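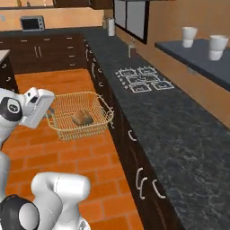

Conservación del pan en hogares del barrio de Riquelme

Informe final de proyecto. Asignatura de Tecnología de los Alimentos

El presente trabajo analiza los hábitos de almacenamiento del pan en 26 hogares. Los datos se recogieron en septiembre mediante cuestionario. Cinco familias declararon congelarlo el mismo día de la compra; las restantes lo guardan a temperatura ambiente, en bolsa o panera.

Se recomienda ampliar la muestra antes de extraer conclusiones sobre el desperdicio.

Comentarios
– ¿Se incluyó el pan integral?
– Muy útil, gracias.

Trabajos relacionados
Masa madre en Landholm
El molino de Kundeck

Última actualización: 2021-10-25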